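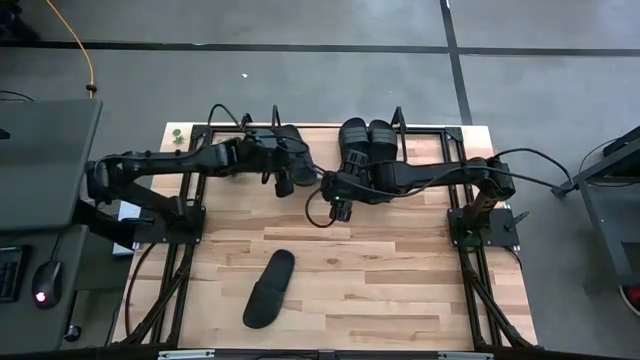 Oct 18, 2023 -- Custo trial kit, bench notes

Third session with the two-arm kit from Custo. The trial runs out at the end of the month and the Bresside office wants a yes or no from us before then, so I am writing down more than I normally would.

What the sales sheet says: "household-ready bimanual skills out of the box." What came in the crates: two arms, a frame, a pile of cable, a wrist camera for each side and a login for their Dewan software. The skills are a download. The shoe-sorting one is the one they show off in the video, so that is the one I have been pushing on.

Setup today. Same bench as last time, black slides only, all the same style. I asked Custo support in September whether the skill was meant for soft shoes and got back a link to the same video. In the video the shoes are white sneakers on a dark mat, lit like a jewelry store. Ours are black rubber, and the grippers are black, and the frame is black. If the software needs contrast to find a shoe I would like to see that on the sheet.

Numbers so far, all sessions together: 228 attempts logged, 71 of those thrown out by Dewan itself as "incomplete". I went back through the thrown-out ones. Plenty of them look like plain failures to me. A shoe gets dropped, the run times out, and the run vanishes from the success rate. Their dashboard figure is worked out on what is left. I am keeping my own count in the spreadsheet and will quote that one and no other.

Things I noted down during the runs:

Picking up by the strap is worse than picking up by the sole. The strap gives, the shoe swings, and the other arm reaches for where it used to be.

Two slides lying close together get treated as one object more often than I like. Branelthorpe said the same after their trial and were told it would be fixed in the next release. We are on the next release.

Left arm recalibrated twice. The manual says once per install.

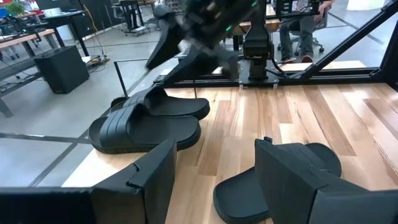

The wrist view is the part I have the least to complain about. It is sharp enough up close that I can tell strap from sole without squinting, and the recordings open in an ordinary player. The trouble starts when the other arm comes through fast and smears. I don't know how much of that the software copes with and the manual doesn't say. Also, the wrist cameras see a good way past the bench, floor and furniture and people's legs included. Recordings go up to Custo's server by default. There is a switch for that, three menus down. I have turned it off. Whoever uses the kit next, check that it has stayed off after an update.

Cables. The runs along the arms are too long and they loop. I had one lying across the wood and moved it between runs. A strip of Velcro would do it, but for this money I expected clips in the box.

On money: the quote is 2000 a month with support, 22 months minimum. I can't find anything in the contract about what happens if a skill is withdrawn. Asked, waiting.

Where I am with it: the hardware is decent. I'd rent the arms and the frame without much argument. The skills I would not pay for yet, and I don't believe the dashboard.

To do before the next session:
-- same runs with lighter shoes, same bench, same lights
-- one block with the pair set well apart, one with the shoes touching
-- get the raw logs out of Dewan as a file (the export button gives me a PDF)
-- ask Branelthorpe if they kept their own count
-- reply to Bresside, tell them not to sign anything this week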